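Jorden Household Handling Project
Progress report to the Sotomayor Fund
November 17, 2020

Work since the last report

Most of the period went into getting the recording room at Drumolside into regular use and preparing for the demonstration day agreed in the grant plan. The room is set up with ordinary household furniture. Operators work through short household tasks with hand-held grippers, and the recordings go to our partner Virnby, where they are checked and used to train the arm controller.

We had 472 usable recordings by the end of October. Another 23 were set aside because the marker tracking dropped out for too long to repair. The grant plan called for 200 by this date. We do not propose to raise the target, as the next set of tasks is slower to record and we expect the pace to fall.

The demonstration day

The visit was held in the recording room during a normal working session. We invited the housing services group that advised on the task list, along with two people from the Sotomayor office. We did not prepare a stage version of the work. Visitors watched the operators do the trash bag task and the drawer task, then saw the recordings played back at a desk. 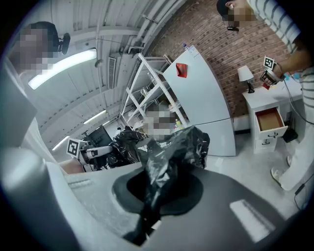 Do visitors need any training before they try the grippers?

A short introduction is enough. An operator shows how to squeeze and release, how to keep the markers in view, and when to stop. Visitor attempts are stored separately and are not used for training the controller.

Several visitors asked why we record people at all when the goal is a machine that does the work. We explained that a person with a gripper can produce a clean recording of a task in much less time than it takes to steer an arm through it. The housing group had more practical questions. They wanted to know if the method would handle bags of different sizes, and what happens when a bag tears. We have no recordings of torn bags and said so.

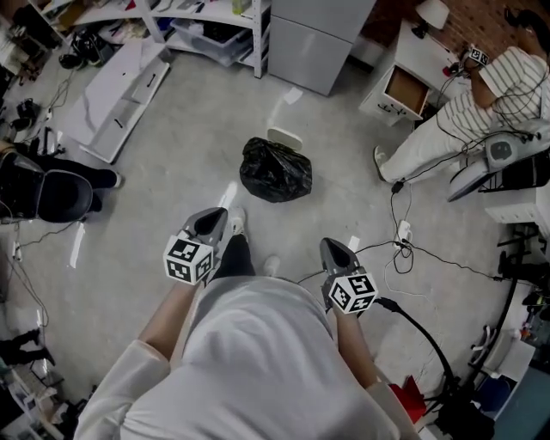 The trash bag task has taken more of our time than any other on the list. Thin plastic changes shape every time it is touched, and the controller has trouble finding the same part of the bag twice. A tied bag on the concrete floor, like the black one ahead of the operator here, gives the grippers a knot to aim for, and we now treat tied and open bags as separate tasks. Virnby asked for this split in October. It meant relabeling the older recordings by hand, which is finished. Results for tied bags are better than for open ones, and we will report both sets of numbers separately from now on.

The drawer task is further along. The controller opens the drawer reliably when it starts from directly in front. It still fails too often when it approaches from the side, usually by pulling at an angle until the drawer sticks. We plan to record more side approaches before the next report.

Cables were the main complaint from the operators and from the visitors who tried the equipment. The grippers are wired, and people have to watch their feet while turning.

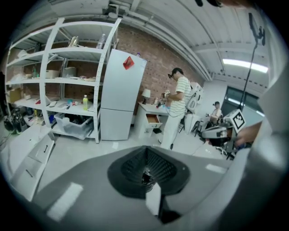
We have priced a battery pack that would remove one of the cables, and the cost fits within the equipment line of the current budget. The weight is a concern for long sessions. We would like to try two packs before ordering a full set, and we ask the Fund to confirm that this counts as equipment under the grant terms.

Next steps

Recording of side approaches to the drawer starts next. After that we move to the shelf tasks, beginning with bottles and small boxes. The housing group has asked to come back once the arm can do a full trash bag run without help, and we have agreed to that without setting a date.

Spending is in line with the plan. The statement of accounts is sent separately.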